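Blackwood Mixed Goods: data card

Version 7
Maintained by the Temena household objects project
Part of the Derero collection

Summary

Blackwood Mixed Goods is a set of colour photographs of household goods and packaged food piled together on tables. It was put together for work on sorting: which things belong in the pantry, which in the bathroom, which in a drawer, and which can't be placed from what is showing. The set holds 2000 photographs in 400 groups. Each group covers one pile.

Contents

Every pile mixes at least two of the storage classes listed further down. Goods are left in their retail packaging where they have any. Labels are in several languages and are not translated in the annotation files. Brand names are transcribed only where the full name is legible.

The piles are dense by design. Items lean on each other, lie across each other and cover each other's labels. Soft packaging such as film and food bags is included on purpose, as its outline changes with whatever is under it. Earlier versions had a larger share of boxes and cartons, and sorting scores on those versions should not be compared with scores on this one.

Table coverings are plain fabric. Backgrounds vary and are not annotated.
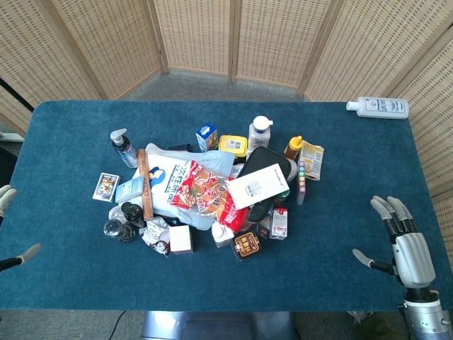 How is an item labelled when another item hides part of it?

It gets the class that its visible part supports, plus a flag for partial cover. If the visible part supports more than one class, the item goes to "unplaced" and the candidate classes are listed in the notes column.

Some of the goods on the teal-blue cloth are simple under this rule. The red and transparent food bag is "pantry". The white pump bottle is "bathroom or cleaning", as a pump head alone does not separate the two. The small white box with lettering that starts "DE" is "unplaced", with the transcription field holding only those two letters. The black rounded case is "case or container" and its contents are left blank.

Storage classes

pantry: packaged food, dry or bottled
bathroom or cleaning: bottles, tubs and packs for washing people or surfaces
case or container: anything closed whose contents can't be read from the outside
loose household: single pieces with no packaging
unplaced: items with too little showing to assign

A lid colour is never used as evidence for a class. A picture printed on a pack may be used, but only together with its shape or its text.

Annotation

Outlines were drawn by hand and checked once by a second annotator. Where the two disagreed on class, the item was moved to "unplaced". Where they disagreed on outline, the larger outline was kept. Translucent film is outlined as part of the package it belongs to, including any stretch that runs under other goods and can still be seen.

Codes and small print are marked as "text, unread". No attempt was made to decode square codes.

Files

photos/ one folder per pile
outlines/ one file per photograph
classes.csv item number, class, cover flag, notes
text.csv item number, transcription, language if known
changes.txt differences from the previous version

Known problems

60 piles have no "loose household" items. White goods on white packaging have less accurate outlines than the rest. The language field is empty for many small labels. Spelling in the notes column is mostly Canadian, but "grey" and "gray" both occur, so search for both.

Splits

Split by pile, never by photograph. The Komelero sorting scripts do this by default and read classes.csv without changes.

Corrections

Send the pile folder name, the item number and the proposed class. Corrections are merged in July.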